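Dravton List Archive – Pens, Desks & Small Repairs
Home | Threads | By Month | Search | Join
Posted in May, 9:40 pm, by the list member at Agbeko Street
Filed under: Pens > Taking Apart & Putting Back

Subject: Re: Pen in pieces, which bit goes where? 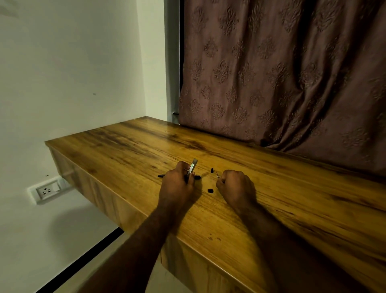 Do you need any tools to take an ordinary click pen apart?

Usually your fingers will do it. Most of them unscrew at the middle or just above the grip, and the clip either slides off or stays put on the top half. If it won't turn, a strip of rubber (a wide rubber band is perfect) gives you all the grip you need.

OK, now on to the message from this afternoon, which I've been itching to answer since I saw it!

> Hi all, new here. I took my black Kolari pen apart at my desk because
> the click had gone mushy, and now I have a little pile of bits and no
> idea of the order. There's a spring, a clip, two small black plastic
> things and the barrel. It's not a fancy pen but it was a retirement
> present and I'd hate to bin it. I tried it once and the refill just
> fell straight through to the tip and stayed there. Is the spring
> supposed to go at the top or the bottom? And is it worth cleaning
> anything while it's open? Also, how do you all stop the parts from
> rolling off? My desk is very shiny and I've already been on the
> floor twice.

First of all, welcome, and please don't bin it. A mushy click is the most fixable thing there is, and I say that as somebody who has done 13 pens this winter alone, most of them other people's.

The spring goes at the bottom, over the narrow end of the refill, so it sits down inside the tip. On a Kolari there's a little step inside the cone for it to rest against. If the refill dropped right through and stayed there, my money is on the spring being left out or sitting up at the button end. Slide it onto the refill first and hold the whole thing point down while you lower the front half over it. I used to drop the spring in the cone and then try to thread the refill through it, and I can't tell you how many evenings I wasted that way.

Now the two black bits. One will be the plunger, which is the part your thumb pushes. The other is the cam, the one with the tiny slanted teeth around the edge. The teeth go up, facing the plunger, and the plain end sits on top of the refill. If you put it in the other way it'll still go together and it'll even click once or twice, which is maddening, and then it will jam. Look at it under a decent lamp before you commit.

The clip is the awkward one. If it's the kind with a ring, it has to go on before you screw the top down. If it's the kind with a little flat tongue, the tongue slips into a slot in the barrel and you push until you feel it seat. Don't bend it to make it fit! I did that with a Lalten years ago and the clip has pointed slightly sideways ever since. I still use it, but it bugs me every time I put it in a shirt pocket.

Cleaning – yes, since you're in there anyway. Wipe the cam and plunger with a dry cotton swab, and if there's old ink in the cone, rinse that piece by itself in lukewarm water and let it sit overnight. No oil, please. I know it's tempting. Oil picks up pocket lint and you'll be back to mushy by the end of summer. If the spring looks squashed compared with a new one, swap it. I bought a bag of 200 assorted ones and at this rate they'll outlive me, so if you can't find a match, write to me off list and I'll put a few in an envelope.

As for parts rolling off, I have the same trouble, my desk is a long wood one with a finish like an ice rink. What works for me is a dish towel, a plain one without loops, laid flat with the edge nearest me rolled up into a sort of bumper. Put the pieces down in the order they came out, left to right, and leave them in that order even if it looks untidy. The lid of a shoebox is good too. I've seen people here recommend magnetic trays and they're great for the spring and the clip, if the clip is steel, but they do nothing for plastic and the plastic parts are the ones I lose.

One more thing about the mushy feeling. Before you put it all back, check the refill is the right length. I had one in here that drove me up the wall until I held the refill next to an old one and saw it was a hair shorter. A snip of card pushed into the top end sorted it out. Not elegant, but the pen's been going since, and its owner is 83 and does the crossword with it every morning.

If it still won't click after all that, post again and tell us whether it sticks out or sticks in, as those are two different problems. And does anyone else on here have a source for Kolari plungers on their own? I can only find whole pens, and I'm down to my last spare.

Off to put the kettle on.

Previous in thread | Next in thread | Reply to list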